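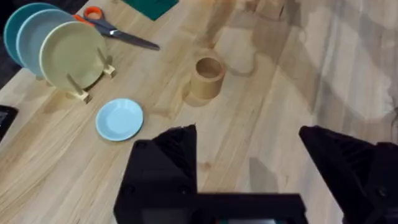

Plates in the rack, saucer out on the table: the Tabletop Kit, seen from the wrist.

Trurkedari Tabletop Kit
Club price: $495 per table
Item group: Class and club sets
Made up to order at our Lisville shop

I put this kit together because I got tired of watching clubs spend their first month shopping. You get the robot arms sorted out, everybody is thrilled, and then somebody says okay, what do we pick up? And off you go to the dollar store, and you come home with a bag of stuff that's all the same shape (I've done it, I still have the bag). So I started packing a box of tableware and toys that give a gripper different kinds of trouble, and the Navarrete after-school club has been beating on it since the first version. A lot of what's on this page comes from them.

It's a kit for teams that already have arms. I don't sell arms. I get that email every week!

What's in the box

Plates and saucers in soft colors, with a rack for standing them on edge
Small cups, plus wooden cutlery to go in them or next to them
A stacking toy and a pegboard with colored pegs
Layout cards, 30 of them, sorted by how mad they'll make your students
Score sheets and a teacher booklet
A storage tub with a lid

Scissors are not included. A lot of clubs add a pair of their own as a "leave it alone" object, where touching them costs you points, and there are layout cards written for that. Use blunt ones with younger kids, please.

How a club session goes

Pick a card, set the table to match, and give one team the controls. A run is 120 seconds. The easy cards are one object, one arm, move it from the left side to the right side. Then you get into handing things across, and by the back of the deck both arms have their own job and the drivers have to talk to each other. That last part is where I'd spend most of your time. Two kids who can each drive just fine will still park their grippers in the same spot and then argue about who was there first.

If your club is into the learning side (recording runs, training a policy, seeing if it can do the job by itself), the cards work for that too. Put the card number in the name of every recording. I mean it – the Navarrete kids skipped that for most of July and ended up with a folder full of runs called "test" and "test new" and "good one".

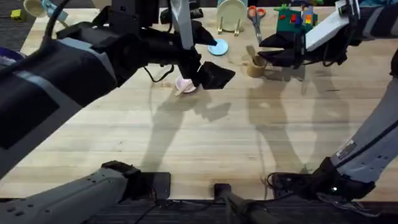

Both arms over one table, the left gripper down by the pink piece.

Setting up

You want a table that doesn't wobble and has room for both arms to reach the middle. Plain wood is nice, and so is a cheap tabletop from a home store. Clamp your arms first, then lay out the objects, or you'll be laying them out twice. Leave some space at the back for things that aren't in play on the current card. I like a bit of clutter back there, especially for teams training a policy, but for a first session with beginners go ahead and clear it.

Lighting matters more than I used to think. Arms throw big soft shadows, and if you train in the morning and test at 4 p.m. next to a window, you may get a very different robot. Close the blinds or record at both times. There's a page on it in the booklet.

It takes about 9 sessions to get through the whole deck at a relaxed pace. You can go faster, but the repeat runs are where the scores start to mean something.

Which pieces are hard

Cups are friendly. Open the fingers wide, come down, close. Saucers look friendly and are not, because a saucer flat on a table gives you a thin rim and not much else. Plates in the rack are better than plates on the table, though you do have to line up with the edge. And then the cutlery. Wooden forks are my favorite thing in the box and the thing I get the most complaints about – they're thin, they're pale, and on a pale table a wrist camera has a rough time with them.

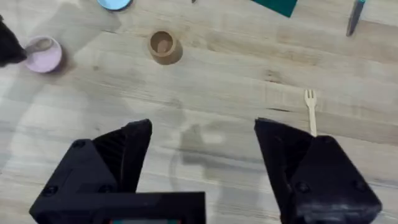

Zulema Benítez wrote to say her team gave up on the fork cards twice, then put a strip of colored tape on the handle and got their first clean pickup the same evening. She'd like me to put a roll of tape in the box.

Fair enough, Zulema, tape goes in starting with the next batch. If you already have a kit and want a roll, send me a note and I'll mail one out. Just mark on the score sheet if you're running with taped forks, so your numbers compare with other clubs.

Spares

Single cups, forks and saucers are on the spare parts page. Pegs go missing constantly, so I sell those by the bag. The Boriveo storage tub fits the same lid as ours if you need a second one.

Pickup in Lisville is free, just tell me when you're coming so I have it packed.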